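Sim Collection Pre-Batch Checklist, with my comments
Project: Drosum pick-and-place set, wrist view
Checked by: Mỹ Tăng
Second look: Ronja Wallin

I've filled this in the way I always do, which means the ticks are short and the comments are long. Sorry, Ronja! Anything marked HOLD has to be sorted before the Saturday run goes on the queue.

1. Scene loads clean from a cold start – OK
Three restarts, no complaints. The loading bar still sits at the end for ages and makes you think it has hung. Leave it alone and go get a coffee.

2. Random seed written into every episode header – OK
It was missing in the May batch and we all remember how much fun that was. I opened a handful from the start, the middle and the end, and the seed is there in all of them.

3. Gripper starts open – OK
I'd still like a hard check in the script so I don't have to look with my own eyes every time. If the fingers start half closed, the model learns a weird little opening wiggle at the beginning of each reach, and then you spend a week wondering where it came from.

4. Wrist camera mount matches the config – OK, with a grumble
Both fingers should show, and a bit of the base at the bottom. Please don't nudge the camera back to "see more." Bornurwood did that with their set and none of their old episodes would mix with the new ones.

5. Lighting range – HOLD
The low end is too low for my taste. On the dark surface the grain nearly disappears, and that streaky texture is about the only thing the model has to tell it the arm is moving when there's nothing else nearby. I'd raise the bottom of the range a notch and leave the top where it is. Ronja thinks dim views are good practice for the model, and she may be right, but I'd like to see them as their own group and not sprinkled through everything.

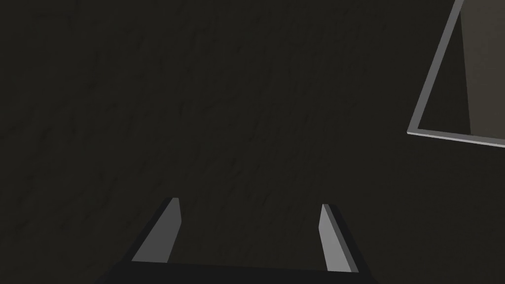
Item 5, wrist view: gripper open over the dark surface, pale rim at upper right.

6. Something useful in view at the start – FIX BEFORE RUN
This one bugs me more than the lighting. A start pose where most of the view is bare surface is fine now and then (the arm has to learn to go looking), but I don't want a whole batch of them. Let's cap that kind of start at 500 episodes out of the 3,904 planned. Hồ has the start pose sampler open on his machine already, so he can put the cap in.

7. Contact and slip settings – OK
Same as last time. I squeezed the test block, dropped it, squeezed it again. No jitter, no block shooting off into space. Lovely!

8. Failed tries kept and labeled – OK
Keep them! I know they're ugly. We had 28 in the trial batch and every one had a reason code, although "other" is getting used a lot. If you pick "other," write a few words next to it.

9. Action and image timestamps line up – OK
Checked on the first and last episode of the trial. The last one drifts by a single step, same as it did on the Stinside machine, and the loader trims that.

10. Disk space – HOLD
There's room for more than 3,000 episodes at full size, so not quite the whole batch. Either somebody clears out the old trial folders or we split the run in two. I'd go with clearing. Ask before you delete anything with my initials on it, please.

11. Stop command tested mid-episode – OK
It stops, it saves, and it marks the episode as cut short. I tried it twice while the arm was in the middle of a reach.

Still open: items 5, 6 and 10.

Comment from Ronja: Fine with the cap on 6. For 5, raise the low end and put the dim ones in their own folder, and I'll train with and without them. I'll clear the trial folders tonight, minus yours.

Reply from Mỹ: Deal. I'll rerun 5 and 6 as soon as Hồ's change is in, and tick them here.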